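# Fake flowers for the front table

We've had real flowers on the front table most of this year, and I got tired of throwing them out. In June I gave up and switched to artificial.
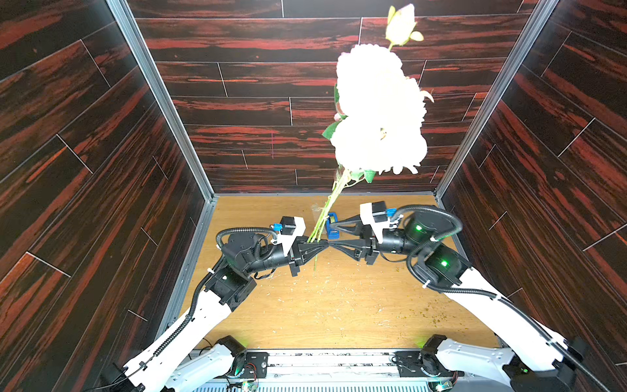
I looked in two shops before buying. Pirnum had stems sold one at a time, and the good ones added up fast. Mimov sells them by the bunch, so I went there and spent 10 dollars. I was going to get a second bunch for the bathroom but decided to see how long I could stand looking at the first one.

The main problem with fake stems is the length. They're made for tall floor vases and mine is short. Scissors won't go through the wire. I used the side cutters from the toolbox and took a little off at a time, holding the bunch together at the stems so the heads stayed level. Put a towel down first if you care about your table. Bits of green plastic get everywhere and they stick to your sleeves.

I bent the outer stems out a little and left the middle ones straight. Dust is the other thing people complain about. A hair dryer on cool takes care of most of it.

I still buy real ones for birthdays. The vase is an old one from Clilliditz and it has a chip in the rim, which I turn toward the wall.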